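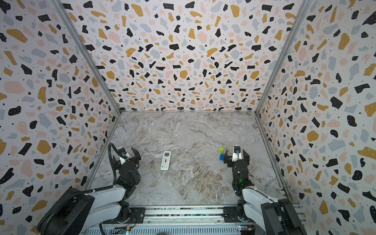
Über den Überfall schreiben am ersten Tag alle, über das Urteil anderthalb Jahre später kaum noch einer, und die Angehörigen rufen dann bei uns an und fragen, warum. So hat es Kayode Bassey in der Redaktionskonferenz im Juni gesagt. Die Stelle, die wir jetzt ausschreiben, geht auf diese Diskussion zurück.

Redakteurin / Redakteur (m/w/d) für Polizei und Gericht
Standort Ratow, Teilzeit mit 76 Prozent, zunächst befristet auf zwei Jahre

Der Fellgate Verlag gibt Lokalzeitungen in Ratow und Graklow heraus, gedruckt und online. Bisher wird die Polizei- und Gerichtsberichterstattung vom jeweiligen Tagesdienst miterledigt. Künftig soll eine Person dafür zuständig sein und Fälle von der ersten Meldung bis zum rechtskräftigen Abschluss begleiten.

Ihre Aufgaben
Sie werten die Meldungen der Polizei aus und entscheiden mit dem Tagesdienst, was wir aufgreifen.
Sie besuchen Verhandlungen am Amtsgericht und am Landgericht, in der Regel an zwei Tagen pro Woche.
Sie sprechen mit Zeugen, Anwälten und Angehörigen. Dazu gehört auch, ein Nein zu akzeptieren und nicht ein zweites Mal zu klingeln.
Sie pflegen unser Fallarchiv Latuheru, in dem Aktenzeichen, Termine und bereits erschienene Texte abgelegt werden. Ältere Einträge sind lückenhaft und müssen nach und nach ergänzt werden.
Am Wochenende übernehmen Sie gelegentlich den Onlinedienst -- höchstens einmal im Monat.

Das bringen Sie mit
Abgeschlossenes Volontariat oder vergleichbare Berufserfahrung
Grundkenntnisse im Strafprozess- und Presserecht, vor allem zu Verdachtsberichterstattung und Persönlichkeitsschutz
Sicheres Deutsch in Wort und Schrift, weitere Sprachen sind willkommen
Führerschein Klasse B

Ein Jurastudium ist nicht erforderlich. Wer bisher in einem anderen Ressort gearbeitet hat, kann sich ebenfalls bewerben.

Wir bieten
Ein Bruttogehalt von 3.269 Euro im Monat bei der genannten Arbeitszeit
30 Tage Urlaub
Supervision auf Kosten des Verlags, die auch kurzfristig nach belastenden Terminen genutzt werden kann
Rechtliche Prüfung heikler Texte vor der Veröffentlichung
Einarbeitung über sieben Wochen, zum Teil in Graklow
Einen Arbeitstag pro Woche im Homeoffice, sofern keine Verhandlung ansteht

Bewerbung
Bitte schicken Sie uns Anschreiben, Lebenslauf und drei Arbeitsproben, davon nach Möglichkeit eine aus dem Gerichtssaal. Die Arbeitsproben sollen zusammen nicht mehr als 10 Seiten umfassen. Ein Foto brauchen wir nicht. Bewerbungen nehmen wir per E-Mail oder per Post entgegen, Mappen werden nicht zurückgeschickt.

Fragen zur Stelle beantwortet Larasati Simanjuntak, Personalabteilung, vormittags über die Zentrale des Verlags. Die Gespräche finden in Ratow statt, Reisekosten erstatten wir bis zur Höhe einer Bahnfahrt zweiter Klasse.

Stand der Ausschreibung: 2025-12-03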